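Putting Things on a Shelf by Remote Control: What We Learned from Teaching Two Arms by Hand
Final project report, Langat group

When we picked this project in September, we thought the robots would be the hard part. We had two arms, a nice little workcell to put them in, and a plan to show them one household job – tidying small things onto a wooden shelf – by driving them through it ourselves, over and over, until there was enough recorded material to train on. The job sounded almost too easy to write a report about. By the end of it we had a lot more respect for anybody who has ever put away a pencil case.
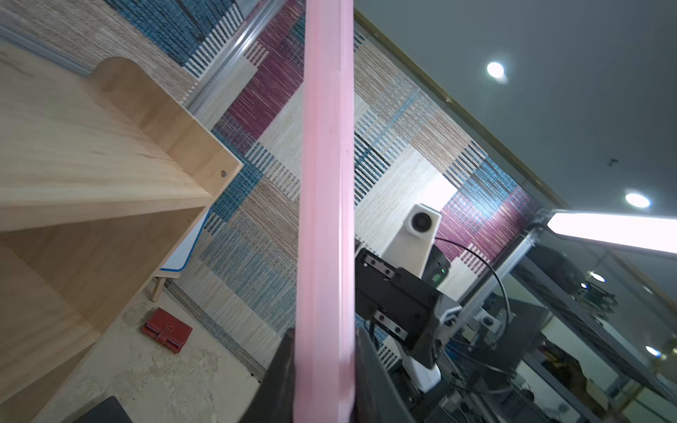
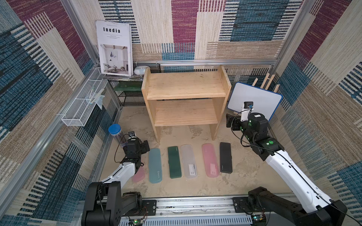

The cell during our recording sessions, from the wrist and from the fixed camera.

1. How we drove the arms

Our setup is what most people call leader and follower. The person doing the demonstration holds a pair of small handles (we built ours from the Flondeo kit, with a few printed parts where the originals had worn down), and whatever the handles do, the big arms copy. Closing your fingers closes the gripper. There is no force coming back to your hand, so you can't feel whether you have something or are just squeezing air, and you have to go by what you see. All of us found this strange on the first day. You keep wanting to look down at your own hands, and your own hands are no use to you at all.

Recording, playback and labeling were done in Lurano, which the lab was already using before we came along. It stores the camera views together with the joint positions and lets you throw away a bad attempt with one key, a feature we used more than we would like to admit.

2. What counted as one demonstration

We argued about this for quite a while, and I think it was time well spent. In the end a demonstration began with both arms at rest and finished with both arms back at rest, with one object moved from the floor of the cell to the shelf in between. If the operator dropped the object but picked it up again, we kept the recording and gave it a "recovery" label. If a person had to reach in, we threw it out. Our first batch had no recovery label, and we had been deleting every fumble because fumbles looked bad. When we tried training on that first batch, the arm had no idea what to do after a missed grasp and simply carried on to the shelf with nothing in its fingers, very calmly, and opened up over the board as if all was well.

Altogether we recorded 1,639 demonstrations. After checking them all we kept 1,623. Most of the rejected ones were from a single evening when a camera cable had worked its way out and one view froze without our noticing.

3. Operators get better, and that is a problem

We did not expect this one. Somewhere in the first 500 recordings our movements were slow and full of small corrections, and later on they became quick and smooth. That sounds like good news, but it means the data holds two different styles of doing the same thing. The policy trained on everything tended to hesitate near the object, speeding up and slowing down as if it couldn't decide which of us to imitate. Training only on the later material gave smoother motion, though it was less good at getting itself out of trouble. We ended up keeping everything and adding a tag for how practiced the operator was, and that helped somewhat.

If we did it again, every operator would spend a full afternoon practicing with the recorder turned off. We would also write down which arm should be used for what. Each of us had private habits (one of us nearly always used the right arm, even for things on the far left), and those habits are now baked into the data for good.

4. Notes on grasping

Long, thin things want to be held near one end if you plan to stand them up, but then they swing more on the way over, so slow down your turns. Flat things are easier if you come in across the short side. With anything see-through we told operators to trust the wrist view over the fixed one, and to close the gripper a little later than felt natural.

Keep sessions short as well. Past 3 in the afternoon our rejected attempts went up noticeably, and a snack fixed more of it than any change in the software did.

5. Results and what is left

The trained policy can now do single objects on its own often enough that we stopped holding our breath every time. Two-arm handovers are still poor. The Gravedau group, who get the cell after us, want to start there, and we have left them our labels, our operator notes and the spare handles in the bottom drawer.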